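Undau Robotics Club
Home | Projects | Tutorials | Members | Contact

How to record a desk task with the hand-held gripper

21/04/2022, by Edmund Wasilewska

In our club every student records the practice tasks for the Soter project at home or in the dormitory, and we put the recordings together when we meet. The first ones in January were difficult to use, so I write down the way which works for us. You need the hand-held gripper, its camera, and your own desk.

1. Choose one object and one goal. My first task is always the computer mouse: pick it up from the mouse pad, lift it, put it back on the pad. Say the goal in one sentence before you start. If you need two sentences, it is two tasks.

2. Leave the desk as it is. In our first trials we cleaned everything, and then the model was lost when it met a normal table with cables and bottles on it. Move only what your hand can hit on the way to the object.

3. Start with the fingers open, one on each side of the object. Hold this position while you count slowly to three. The soft pads should face each other, and you should see the object between them in the preview.
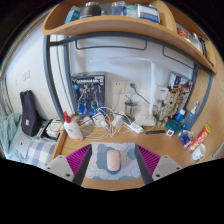 Edmund Wasilewska
Tutor, Undau Robotics Club

My own starting position looks like this, with the pink mouse between the two fingers and the chargers and the lamp left behind it. I do not move the gripper closer until the count is finished.

4. Go down slowly and close. A mouse is smooth and round on top, so take it low on the sides. If it slips, do not correct with the other hand. Open, go back to the start, and record again.

5. Lift the object as high as a cup, wait a moment, and put it down. Open the fingers fully before you move away. Many students forget this and the end of the recording is then useless.

6. Repeat the task eight times. Turn the object a little between the repeats - a quarter turn is too much for beginners.

7. Name the folder with your name, the object and the room, and copy it to the club drive. Our Kolodholm set has now almost 444 recordings, and without good names it is impossible to find anything in it.

If the preview is dark, switch on a lamp, but do not point it to the camera. Please check your files the same evening.

Comments (3)

tomek_b: Is it allowed to use the left hand? I am left-handed and step 4 feels strange for me.

Edmund W.: Yes, please do. Write "left" in the folder name.

Marisol: I did the mouse and then a pen. The pen is much harder!! Maybe put it in a second tutorial?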